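Skasteria Street Names: data card

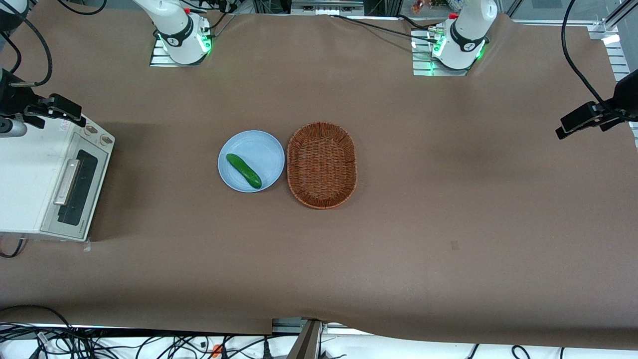
Two white arms at the far side of a table covered in brown paper.

Contents

This dataset lists the street names of Skasteria, a river town that grew up round its wool and rope trades, with a short note on where each name is thought to come from. It has 417 rows, one for each street, lane, square or flight of public steps. Of these, 366 have a source for the origin of the name. The rest are marked "unknown" in the origin column and have been left that way.

Files

streets.csv is the main table. sources.csv lists the maps, rate books and local histories cited in it. changes.txt is a plain list of edits, newest first.

Columns in streets.csv

id: a number that stays with the street even if its name changes
name_now: the name on the current street sign
name_old: earlier names, oldest first, separated by semicolons
quarter: Old Quay, Verbeke, Lotano or Upper Town
origin: trade, person, place, church, feature or unknown
note: free text, no more than 300 characters
source: a key that matches a row in sources.csv

Where the names come from

The Old Quay names mostly record work: Ropewalk, Carders' Steps, Tallow Lane. Verbeke was laid out later for mill workers, and many of its streets carry the names of the mill owner's relatives. Lotano was settled by families who came to work in the dye houses, and several of its names are spelt in more than one way in the rate books. We give the spelling on the sign in name_now and put all the others in name_old.

Upper Town is the weakest part of the table. Its rate books were stored in a damp cellar and 2 volumes cannot be read.

How it was made

Nele Hoekstra copied the names from the rate books and walked the streets to check the signs. Živko Trajkovski wrote the notes on Lotano and matched the old spellings. Where two sources disagree, the older one is used and the other is mentioned in the note.

Known problems

Heltel Street appears twice, with different ids, because it was cut in two by the railway and the halves were numbered separately. Please don't merge them.
Dates of renaming are missing for most of the church names.
Private yards are not included, even where they have a sign.

Corrections

Send the id, the column and your source. Family memories are welcome and are entered with the source key "oral". The next update is planned for July.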